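Filed under: Robot Learning / Methods / FAQ

Questions we keep getting about the Jolliter result

What is the claim?
Pandey is a grasping policy trained on wrist camera views alone. The Jolliter report says it matches a policy that also gets an overhead camera. I spent part of September trying to believe that. I believe some of it.

What did you run?
The same policy, on our own arm, for 500 trials. Training used 952 demonstrations, nearly all collected by Pushpa Maurya and Tarun Srivastava. We compared 3 camera setups: wrist only, overhead only, and both.

So does wrist only work?
On objects standing in the open, yes. I could not tell it apart from the two-camera version, and Nhàn Văn, who scored the trials without knowing which was which, couldn't either. Near walls and in corners it got worse. The report has no corner tests, so its average hides this.

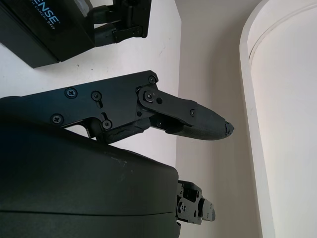
Why would a wall make any difference?
Depth is my main suspect, though I can't prove it yet. Up close to a pale, plain surface there is very little texture for a stereo camera to match, and the policy is given that depth as if it were all equally good. Then there is the gripper, which blocks a fair share of the view. With a white cylinder against a beige wall, and the upper fingertip aimed at the gap between the wall and the cylinder's rim, the useful information is in a narrow strip and everything black is our own hardware. A policy can learn to ignore its own fingers. Whether this one did is a separate question — the report assumes so.

Did you try masking the gripper out?
Yes. It helped a little in corners and did nothing elsewhere. Ishbel Halliday thinks the mask was too generous and ate into the object. She may be right.

Isn't this just a case for more data?
People say that about everything. We added 100 corner demonstrations and the gap shrank but stayed. I wouldn't read much into one training run, ours included.

Will you try other grippers?
Bhupendra Dhillon is repeating the corner trials at Nidholm with a slimmer one. No results yet.

Should I drop my overhead camera?
Not on this evidence. If your objects never go near a wall, maybe — test it on your own setup first.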